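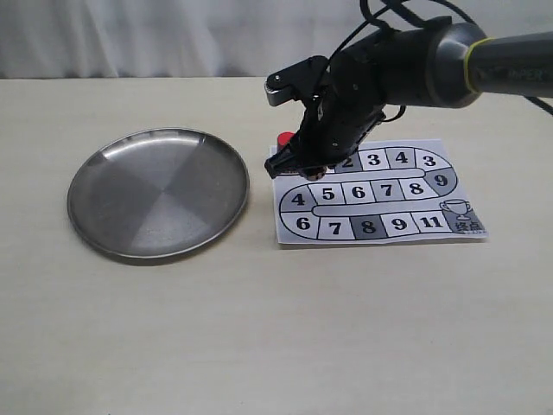

FOR IMMEDIATE RELEASE
2 March 2018

Noseo puts out a one-sheet board game and makes no promises about your child's math grade

Noseo today releases Maihi, a track game printed on a single sheet of paper in black, white and gray. You supply the table. You may also want to supply a plate, and we will get to that.

We have read a lot of announcements for children's games over the past year and we doubt most of them. A number track with a die is said to build focus, confidence, planning and a love of numbers, often by the end of the first afternoon. We have looked for good evidence behind those lines and found mainly other press releases. Maihi is a game in which you roll, move your piece and try to get to the trophy before the other player. A child may get better at counting along the way. A child may also get better at blowing on the die.

The track runs in three rows joined by curved ends, from a start square with a star to a finish square with a trophy cup. The two squares are labeled in Chinese, 起点 for the starting point and 终点 for the finish point. We kept the labels from the first layout because the star and the cup seem to do the job for anyone unable to read them. Some of our testers disagreed.

The numbers need a word of warning. They do not run in order. The top row has a 3, then a 4, then a 3 again, and the curve after it is marked 9. The middle row counts down from 8 to 4 as you travel along it, and the bottom row skips from 9 to 11. If you bought the sheet to teach counting from one up, you have the wrong sheet, and we would like you to know before you pay for it. Under the basic rules the printed numbers do not affect your move. You count squares. Under the longer rules, the number you land on goes on your score, and the winner is the player with the higher total when somebody reaches the cup. We think the longer rules are better. They are also slower, and small children tend to drop out of them.

Testing was modest. The sheet went to 21 households in November, each with one copy and a page of rules. We did not measure learning, and we would be wary of any company our size that said it had. We asked whether people finished a game, whether they played another, and what annoyed them. Most finished. Fewer played another. The chief annoyance was the die, which went under the couch.

That brings us to the plate. An ordinary round steel plate with a raised rim makes a decent rolling tray, and you probably own one. Our distributor, Vosport, suggested selling a branded tray alongside the game. We looked at the sample and could not see what it did that a plate didn't, so there is no tray. The plate is louder. On a bare table it is quite a bit louder, and a folded dish towel inside helps, though the die then sometimes stops on a crease and has to be rolled again.
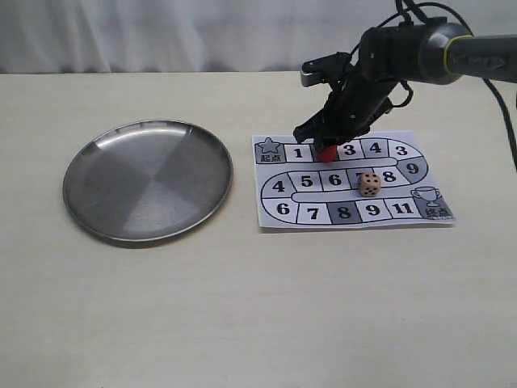 One tester wrote back that the basic game was over too quickly to be worth clearing the table for, that the repeated 3 had caused a fight, and that "my son asked why the 9 comes after the 3 and I had nothing to tell him." The same letter asked whether we had thought of just printing the numbers in order.

We had. A version in plain order was part of the early work, and it was duller under the scoring rules, since being ahead on the track nearly always meant being ahead on points. The mixed numbers stay. The rules page now says in its second line that they are mixed on purpose, which should settle some of the fights. We do not expect it to settle all of them.

On the length of a game the tester has a point. Three short rows do not hold anyone for an evening. We suggest playing several rounds and adding up the scores, but if your family finds one round enough, we have no argument to offer.

Maihi costs 90 cents a sheet. The first printing is 3,000 copies, done by Botavex on uncoated paper. Paper this plain will curl if it is left near a stove and it will not survive juice. We were offered a laminated edition and may do one if people ask for it, but we would first like to see whether anyone is still playing after a month. A further 500 copies have been set aside for libraries and after-school programs, which can have them for the cost of postage.

Pieces and a die are not included. Anything small enough to sit on a square will work as a piece, and a die from another game is fine.

Requests for library copies, review sheets or the rules page may be sent to the Noseo press office. Reviewers are welcome to say they were bored.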